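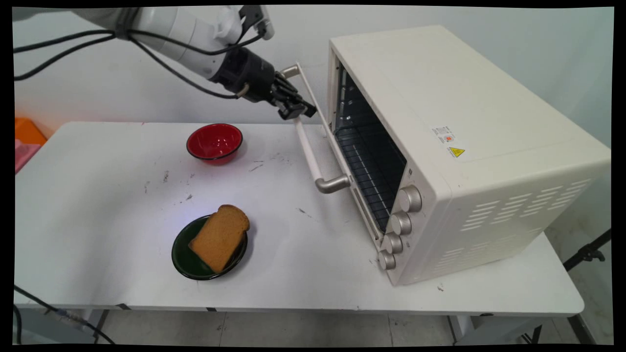

Two slices at a time is no use to a house that eats breakfast all at once, was the reply that came back when I wrote that I was thinking of keeping the toaster oven. Get a proper toaster with four slots and be done with it, it went on, and put the oven in the shed.

February 26, 2023
Posted by Evard

I read that over twice and still think I'll keep it. We don't eat breakfast all at once. I have mine early, usually one slice of brown bread, and the green plate is the right size for it.

The cream one was 55 pounds from the shop in Gririneck. The new toaster I looked at on the Rerkska site was 57, so there is nothing in it for price. What I like is the wire rack and being able to open the door and see how the bread is doing. What I don't like is having four knobs. I use the big one at the top and one other, and I have to think each time about which other.

Tried the timings again this morning. The leaflet says 2 minutes for light toast. It came out pale on one side, so I put it back and stood there until it smelled right. Crust a bit hard. Ate it with marmalade and it was fine.

The folding table will have to do until June, when the worktop is meant to go in. Rezaei have quoted 487 for it, fitted, and want to know the depth of anything that will stand on it. I measured the oven with the door shut and then remembered the door needs room to open as well, so I measured it again and wrote both down. Must leave a gap by the slots on the side too.

The red bowl can live on the table for now — there is no cupboard for it yet.

To do: ring Rezaei about the socket. Crumb tray. More bread, the same sort, and see if they will slice it thinner. Butter is nearly out.

Rain most of the afternoon. Did nothing else in the kitchen.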